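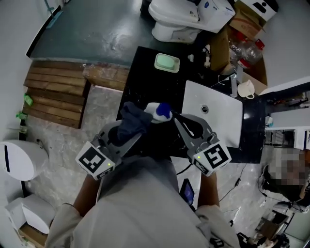 弃九法的余数怎么讲给十岁的孩子听,她试过很多办法,最后固定下来的一种跟整理东西有关:能凑成九个一堆的都收走,收不走的留在外面。她说余数就是洗手间黑色台面上横躺着的那只蓝盖小白瓶,再加上旁边一团揉皱的深蓝色的布,别的都归了位,就剩它们,你进门第一眼看见的也是它们。“孩子马上就懂了。家长不太高兴,觉得我在影射他们家。”

我们约在Cedarora,Jurham老城一家咖啡馆,桌子小得放不下两本打开的教材。她带了四本,都是Kandpal算术系列的不同版次,于是我的杯子整个下午都待在窗台上。她在出版社Grarnia编了31年小学和初中数学,经手的大部分内容属于那种人人学过、人人忘掉的东西,其中她最上心的是整除的判别法:一个数能不能被三除尽,能不能被九除尽,不动笔做除法就看出来。

“这块内容在教材里的地位很可怜,”她说,“夹在乘法口诀和分数之间,像两节车厢中间的连接处。大家都从那儿走过去,没有人在那儿坐下。”

她当年想让人坐下。第一次提交的书稿里,整除一章写了很长,审稿意见退回来只有一句,问能不能压成一页。她压成了一页。下一版改版时她又悄悄放长了一点,再下一版又长一点。“跟涨价一个道理,每次别太多,人家就不来信。”

我请她当场示范。她在餐巾纸上写了3,789,问我能不能被九整除。我说大概要算一算。她看我的眼神,我上一次见到还是在初二。

“三加七加八加九,多少?”

二十七。

“二十七能不能被九整除?”

能。

“那3,789就能。商是四百二十一,你回去慢慢除,我不着急。”

许多人对这条规则的记忆到此为止:各位数字加起来,看和能不能被九除尽。她对此有意见,意见主要针对“到此为止”。在她看来,这条规则最好的部分在后面,在为什么。一千等于九百九十九加一,一百等于九十九加一,十等于九加一。所以三千就是三个九百九十九再加三,七百是七个九十九再加七,八十是八个九再加八,末尾的九原样不动。九百九十九、九十九和九统统能被九整除,收走,剩下的正好是三、七、八、九。

“每一位上的数字,就是那一位收拾完以后剩下的东西。”她把餐巾纸转过来给我看,“整个证明就这么长,一张纸巾还有富余。可是你去问十个大人,十个都背得出规则,然后告诉你这是‘规定’。规定!好像有个衙门管这件事。”

她承认教材要负一部分责任。Kandpal系列的早期版本里,规则印在一个浅黄色的方框里,方框外面什么解释也没有。孩子们学会了一件事,就是方框里的东西要背。她后来争取到把解释放进正文,代价是方框得保留,因为发行部门认为方框好卖。

“我没法反驳。方框确实好卖。”

聊到教学现场,她的语气松快了不少。退下来以后,她每周去Jurham一所小学代一节兴趣课。课上最受欢迎的数是111。孩子们看到它的第一反应几乎都一样:这肯定是质数,长得就像质数。

“我问什么叫长得像质数。他们说,就是看起来很难对付。这个标准我觉得相当不错,有些大人挑房子也是这么挑的。”

111的各位数字加起来是三,能被三整除,它等于三乘三十七。每年三月讲到这一课,总有孩子当场觉得受骗。她很看重这个时刻,她认为一个人对数学产生感情,多半从被某个数骗过开始。接着她让他们把三十七乘六,得二百二十二,再乘九,得三百三十三,教室里就开始有人自己往下算了,铃响了也不肯收本子。“这种课我什么都没教。工资照领。”

我问她,七的判别法为什么很少有人教。她叹了口气,声音大到邻桌看了过来。

七是有办法的:把末位去掉,从剩下的数里减去末位的两倍,看结果能不能被七整除,不行就再来一遍。拿3,789来说,去掉末位的九,剩三百七十八,减十八,得三百六十;再去掉零,剩三十六,三十六不是七的倍数,所以原数也不是。步骤不难,可是她认为不划算。

“你花在记这个办法上的力气,够你老老实实除很多次七了。我编教材的时候把它放在选学栏里,选学栏你知道是什么意思吧?就是老师不讲、学生不看、编的人自己喜欢。”

她自己喜欢的还有十一的判别法,从右边开始,数字轮流加减。九减八加七减三,得五,所以3,789除以十一余五。她做这道题时没有用餐巾纸,嘴里念叨着就出来了,然后很满意地喝了一口已经凉掉的咖啡。

话题转到弃九法的用处。在没有计算器的年代,它是账房先生的验算工具:两个大数相乘,先把每个数弃掉九留下余数,余数相乘再弃九,跟答案的余数对一对。对不上,一定算错了。对得上呢?

“对得上,说明你可能没算错。”她在“可能”两个字上停了一下,“这个方法查不出数字写颠倒。你把三千七百八十九抄成三千八百七十九,各位加起来还是二十七,它照样给你放行。抄错数字里最常见的就是写颠倒,所以它放过去的偏偏是最该抓的那一类。我对它的感情就是这么来的,像对一位老门卫。”

我提到现在的孩子手里都有计算器,这套东西还要不要学。她显然被问过很多遍,答案已经磨得很短。

“要。下一题。”

我坚持了一下,她才肯多说几句。她的理由跟速度没有关系。她说整除判别法是孩子第一次遇到一个可以自己拆开看的东西,里面没有藏着更高年级的知识,加减乘都学过就够了。到了几何,到了方程,再想找这么干净的一块证明就得等好几年,等到的时候,很多人早就认定数学归数学,自己归自己了。计算器能告诉你除得尽,至于为什么看四个数字的和就能知道,按哪个键都不管用。

她也不觉得所有人都该喜欢。她丈夫做了一辈子木工,至今算九的倍数还是扳手指:想算九乘四,就把第四根手指弯下去,左边剩三根,右边剩六根,三十六。她曾想向他解释这跟弃九法是同一回事,九的倍数在这个范围里两位数字加起来总是九,所以十根手指弯掉一根刚好够用。他听完说知道了,然后继续扳手指。

“他算得比我快,”她说,“这事我在教材里没写。”

Kandpal系列的新版正在修订,Grarnia请她回去当顾问。她看了样稿,整除那一章还在,比她离开时短了一点,黄色方框改成了绿色。她写了一封挺长的意见信,建议把十一的判别法从选学栏里挪出来,编辑部回信表示感谢,并询问能不能把九的证明也一起挪进选学栏,版面会宽裕些。

我问她打算怎么回。她把四本书摞好,装进布袋,又抽出最上面那本,翻到一页让我看页脚。那里印着一行小字,是道没有答案的思考题,问三十七的倍数有没有判别法,提示是想一想九百九十九。

“这行是我在付印前加的,校样都过了。到现在也没人来信问答案。”她说,“你要是写出来,把提示印上,答案别印。”

账是她结的。小票上是一串四位的流水号,她低头看了两秒,告诉我除以九余四。

(采访于2023年7月19日,星期三)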